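Notebook, sachet bench, March, just after lunch

Fill trial again. Batch on the bench is the Cloltside lavender, bought on the strength of a sample that smelled like a very expensive hotel. The delivery smells like the hotel's parking garage. Sieved it anyway.

Moisture first. Dried a small portion at 60 C and weighed it before and after: lost 4 percent. Fine. The Skidetti buds from last fall lost 5 and nobody complained, though the people at Kutirby will complain about anything if you leave them near a phone.

Stalk content is another matter. Cloltside calls this grade "hand rubbed." I would like to meet the hand. Went through one tray with tweezers and quit when the stalk pile started to look like kindling. Put it through the coarse sieve twice, then the fine one once to lose the dust, which went mostly up my nose. Wear the mask. I wrote that in February too.

Kutirby order stands at 3,372 sachets, muslin, drawstring, no ribbon. They have now changed their minds about the ribbon on two occasions, and the current position is no ribbon, so I'm cutting none until it's in writing. The Varghese muslin is the tighter weave and holds the fine stuff. The older roll lets it through, and you find it in your cuffs on the way home.

Smell test, such as it is: left one filled sachet in a closed drawer overnight next to an empty one as a control. The filled drawer smelled of lavender. The control drawer also smelled of lavender, as does everything else in this building, including the kettle. Need a drawer from somewhere else.

To do:
- ask Cloltside for the harvest month, again
- new blade for the muslin cutter
- decide on oil top-up or no oil. I say no oil. If the buds can't do the job alone they should be potpourri.
- label the sieves, they look identical from the wrong side

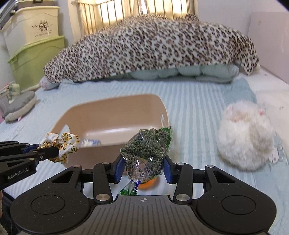 Varghese disagrees about the oil: one drop on the muslin before filling, never on the buds, and the sachets will still smell of something by the time Kutirby gets around to selling them. Also, the control drawer can go in the loading shed, where it will smell of diesel, but at least consistently.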